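Software Engineer, Perception and Planning for Clothes Handling
Zamden, Livico team
Permanent position, full time
Posted Apr 10, 2025

Zamden makes software for robots that work in normal homes. We do not build the arms. We write the part that looks at a room, decides what to pick up and where, and sends the motion to the arm. Our main product is called Livico, and for the past two years it has been mostly about clothes: finding them, picking them up, unfolding, folding, and putting them on the right pile.

We are now looking for one engineer to join the Livico team. The team is small, so you will touch many parts of the code. The two parts that need the most help are the perception module for soft objects and the grasp planner which comes after it.

Why clothes are difficult for us

A cup has the same shape every day. A pair of trousers does not. Our first planner was made for hard objects and it used a list of known models. For clothes we had to throw away most of it. The present version, called Stostoteck inside the company, learns from recordings made by people with a hand-held gripper, in homes and not in a lab. Each recording gives us the wrist view, the path of the hand, and the opening of the fingers. We have 3,238 recordings which passed our checks, and the set grows every month.
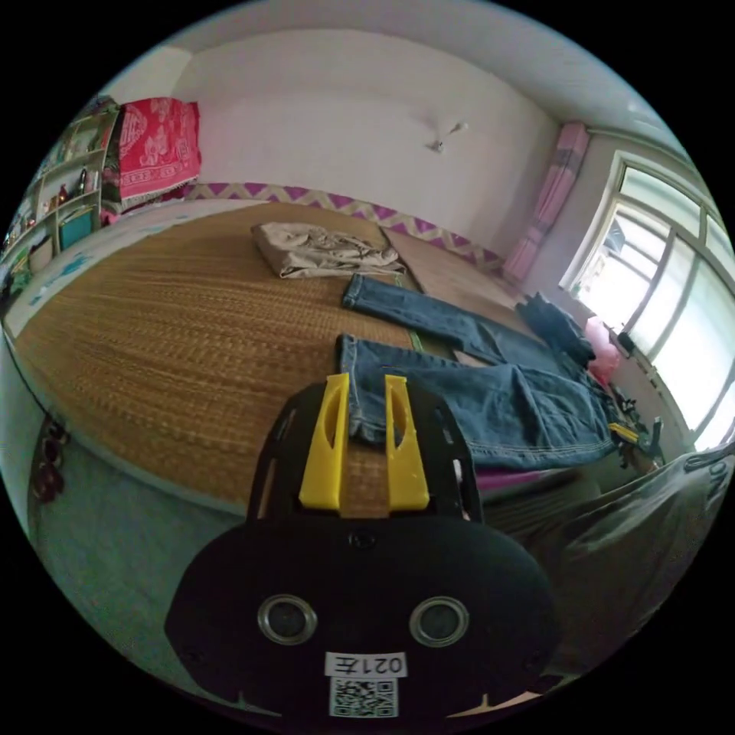

Text by Loïc Vasseur, perception lead, with Tsion Abdella
Reading time: 4 minutes

Jeans spread on a straw mat are a good case for talking about the work. The fingers are just in front of the denim, and the planner must choose a place to pinch. A seam is often a good candidate, but a seam in the wrist view can look very similar to a fold, and a woven background adds many fine lines of its own. A bright window in the same view makes the exposure harder to handle. Our segmentation model still makes mistakes with this kind of input, and you would be the person who works on it first.

What you will do

Improve the segmentation of clothes in wide-angle wrist video, especially at the borders between two pieces of fabric.
Write and maintain the grasp planner (Python for research, C++ for what runs on the arm).
Take care of the replay tool, which plays a recording against a new version of the planner and shows where the two paths separate. It is useful and it is slow. A full replay of our test set of 211 recordings should finish during lunch, and today it does not.
Review the code of your colleagues and accept that they review yours.
Visit the homes where we record, a few times per year, to see the conditions with your own eyes.

What we ask

You have worked at least three years with software for real robots, in a company or in a university. You write C++ that other people can read. You know camera calibration well, including fisheye lenses, and you have trained at least one vision model and then had to repair it after it met real data. Experience with imitation learning is welcome. If you come from motion planning and know less about learning, please apply too; Tsion came from there, and she now owns the training code.

We work in English. It is the second or third language for most of us, so please do not worry about small errors. We care that your written notes are clear.

What we do not ask

A doctorate is not necessary. You do not need to know clothes or textiles. We also do not give homework before the interview.

How the team works

Brayden Beaulieu plans the releases and Ozan Tatlı is responsible for the arm interface. A release goes out every six weeks. Before each one we run the complete test on the two arms in our Coste office, and everybody on the team watches at least one part of it. The last big change, in February, was a new timing layer between the camera and the gripper, and it still has some open tickets that could be a nice start for you.

The office is in Coste. You can work from home two days per week after the first month.

How to apply

Send your CV and a short letter to Jérémie Moulin through the form on our jobs page. In the letter, please describe one bug on a real robot which took you a long time to find, and how you found it. One page is enough. Links to code are welcome, also if the code is old.

We answer every application within two weeks. The process has a call of 30 minutes with Jérémie, then a half day with the team where we read a piece of our planner together and discuss it. Travel for this half day is paid by us.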